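Student paper at Fallard – did anyone read it?

Project report, Media and Community class

We wanted to know if students still read the Tredik, our campus paper. Handed out 50 surveys in October, got 17 back. Not great – but enough to write up.

Results so far: 16 of the 17 knew the paper exists. Only two had read the last issue all the way thru. Most look at the front page and the sports and then leave it on the bus.

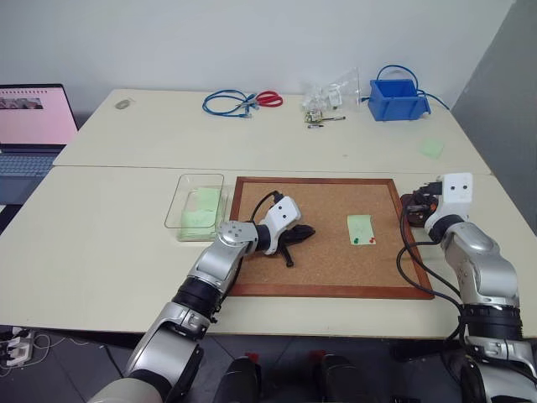

What we would change

Ask online next time, paper forms get lost. Also the question about old issues was confusing, people skiped it. Talk to the editors earlier.

Related
– Campus radio at Ulier: a short history
– Press clubs in the Khúc district

Last updated: October
Contact | Back to top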